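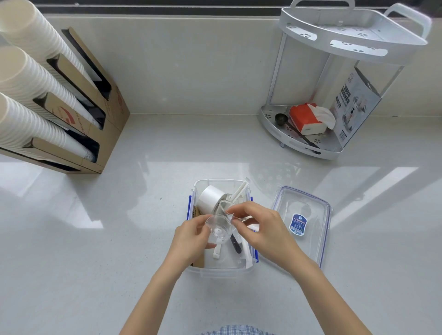 Paper cups and a corner rack on the counter.

The Vovside studio in Clistau will add six weekly mat classes to its timetable from August, bringing the total to 21. The new sessions cover beginners' Pilates, seated exercise and low-impact strength work, each lasting 45 minutes — or an hour for the seated group.

Juniper Boateng will teach the morning classes and Mahtab Vahidi the evenings. Places are limited to eight per session and must be booked online by noon on the day before. Payment is per class or by block, and unused block places can be moved once.

The studio is let on a fixed term from Bolletti, which owns the building. Entry is by the side door on Ham Lane. Mats are provided; outdoor shoes must be left in the lobby.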